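Stools, sheets and small repairs: notes from the Stombridge workroom

Bendik Bakke

In February our members brought many plastic stools to the workroom, more than any other kind of thing. I think every family has one. It stands in the bathroom, or beside the kitchen door where people take off their shoes, and it gets attention only on the day when it begins to rock. For this reason I want to use my part of the newsletter for the white stool with tube legs. It is cheap to buy, but it is also easy to keep for many years if you look at it two times a year.

Before you start, cover the table. We use black plastic sheet, the kind sold on a roll for the garden. Ours comes from Wellisska and a roll of 20 meters has lasted us since last summer. Let it hang over the front edge of the table, so that the dirt from the feet of the stool does not fall on your trousers. Do not try to make the sheet flat. It will be wrinkled again after one minute.

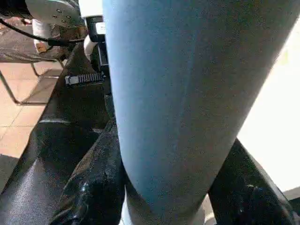 Then turn the stool so that you can reach the underside. Most of the work is there. Under the seat there are usually ridges, and between the ridges you find soap, hair and gray dust that has become hard. A dry brush first, then warm water with a little dish soap, then an old toothbrush for the corners. I have seen people use strong bathroom cleaner, and the plastic becomes dull from it. Please rinse well and leave the stool on its side until the next morning – water can stay inside the tubes for a long time.

After the cleaning, look at the corners where the legs go into the seat. If a stool rocks, it is in most cases one of these corners, and the leg itself is good. Hold the seat with one hand and turn the leg slowly with the other. A small movement is normal. If you hear a click, take the leg out, clean the end of it and push it back until it stops. Mrs. Ichikawa puts one turn of thin tape on the end of the leg before she pushes it in, and her own stool is now 13 years old.
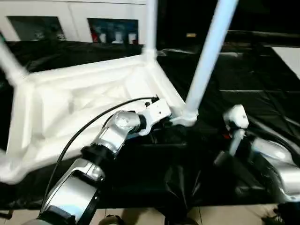

Glue is another question, and we do not all agree about it. I am against it. A glued leg cannot be taken out for cleaning, and when the corner cracks you must throw away the whole stool. But if the stool is for an old person or for a child, and the leg is loose also with tape, then I would not repair it at all. Buy a new one. A crack in the corner is the same case, even a short one.

The rubber feet you can buy separately. The shop Jodis has them in three sizes, and you should bring the old foot with you, as the sizes on the bags are difficult to understand. Please write your name on the stool with a pencil before you leave it on our shelf. At this moment two white stools are standing there without a name, and they look exactly the same.

The next opening of the workroom will be on the last Saturday in March 2026, in the afternoon as always. Old toothbrushes are welcome, we never have enough of them.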